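Moving the shop's product pages off the plugin

4 min read

I run a small online shop called Tinport. It sells household storage, mostly trays, boxes and drawer units, and I do nearly everything on it myself apart from the packing. Last June I decided to stop using the SEO plugin that had been filling in my page titles and descriptions for two years. I said on here that I would write up how it went, so I'm doing that now.

The plugin is called Pundard. It cost me 54 dollars a year and it did what it claimed to do. You gave it a pattern, such as product name plus category plus shop name, and it wrote a title and description for every page in the store. When I had 63 products that was fine. I set it up in one evening and forgot it was there.

The trouble was that all the descriptions read the same. I searched for my own shop one morning and saw six results in a row that said "Buy [product] in Storage at Tinport. Great quality, great price." The only difference was the product name, and for the trays even that was nearly identical. Two of them had been dropped from the results completely.
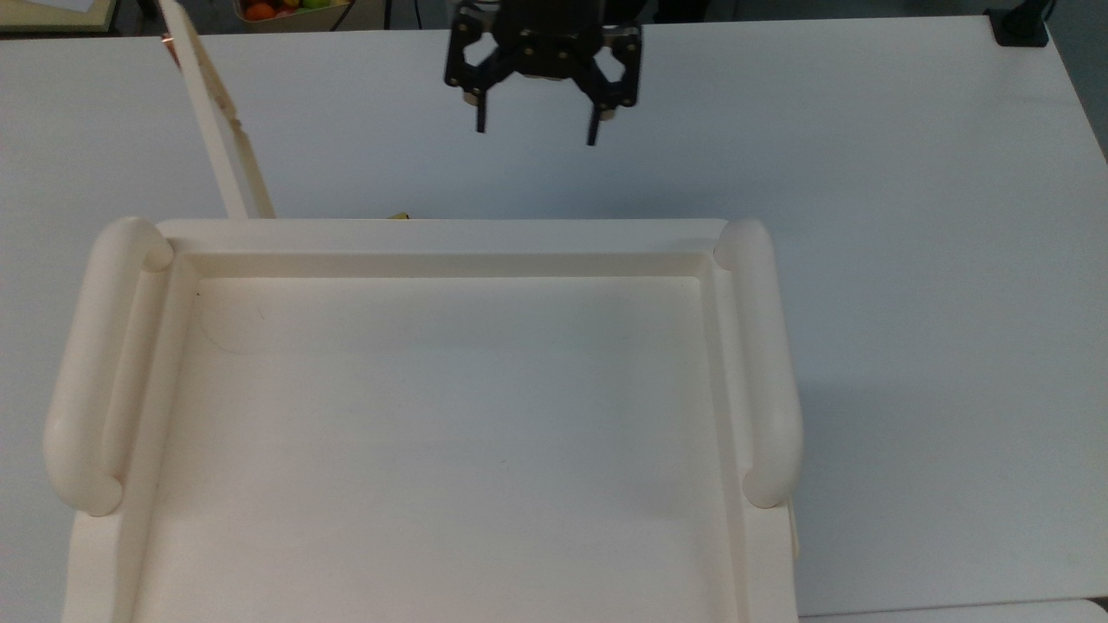 Cream-white tray with rounded side handles

So I started with the trays. I exported the whole catalog to a spreadsheet, added one column for the new title and one for the new description, and wrote them by hand. My rules were simple. The title had to say what the thing was, in the words a customer would type. The description had to contain one fact that wasn't true of the product next to it. I kept the shop name out of the titles unless there was room for it.

It was slow. The first ten took me most of an afternoon, because I kept going back to the old ones to change a word. After that I set a timer for 90 minutes a day and stopped when it went off, even in the middle of a row. By the end of the second week the trays and boxes were done and I had started on the drawers.

Precious Soriano helped with the part I was worried about. She used to look after the website at Baluyot and has moved more stores than I have. She told me to leave the web addresses alone. I had been planning to tidy those up too, since the plugin had put category names in all of them and some came out very long. Her view was that changing titles and addresses in the same month would leave me with no idea which one had caused what. I took the advice.

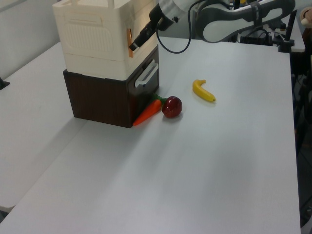 She also had me check what the plugin would leave behind when I removed it. I was glad she did. Pundard kept its text in its own table in the database, and the theme was reading from that table first. If I had just switched it off, every page would have had a blank description until I pointed the theme back at the normal fields. It was a two-line change in one template file, but I would have found out the hard way.

One thing did go wrong. My import file had the price column in it, and I had typed 999 as a placeholder on one row while testing. A plain drawer box was on sale for 999 dollars overnight. It didn't sell. I now delete every column I'm not importing before I save the file.

As for results, I don't have a dramatic chart. The two missing pages came back after a few weeks. Clicks from search are up a little on the trays and flat on everything else. I get fewer emails asking whether a tray comes with a lid, which I put down to the descriptions now saying that it doesn't.

I would still tell someone with a brand new shop to use a plugin, Pundard or another one. A dull description on every page is better than none. I would just go back and rewrite the pages that sell.

Next on my list is the image text. Most of it is still whatever the supplier, Tistberg, sent over, and a lot of that is only part numbers. I'll probably do it the same way, with the spreadsheet and the timer - and no price column.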